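Gemma Leone keeps the stock lists for Batik, a small mail-order shop in Promthorpe that sells knitted things. When I asked how she learned spreadsheets, she laughed. "By breaking them," she said.

Her main sheet has 1,830 rows. Last November she sorted one column alone, and every price moved to a wrong product. "I saved it also, which was the worse mistake," she told me. The repair took her 11 evenings, with paper invoices from the supplier in Guimarães.

Now she turns the list into a table before she sorts anything, and she freezes the top row. I asked if she would move to a proper database. "At 3,000 rows, maybe. My colleague in Hurwood says sooner."

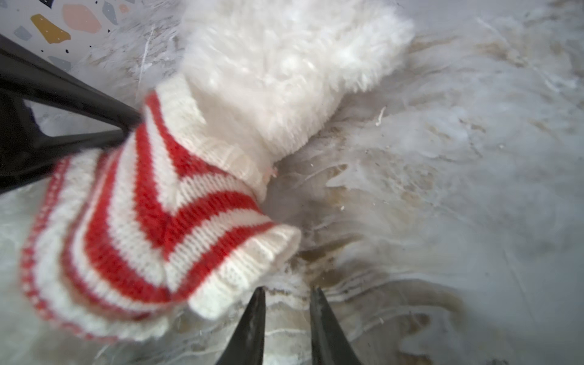 Drop-down lists are her favourite tool, because before them each person typed colours in their own way. For a knitted sock with red and white stripes, she found "red/white", "white-red" and one time only "stripy". The filter treated these as three different colours. "Now you choose from the list or the cell refuses you," she said, and she opened the next tab to show me the returns.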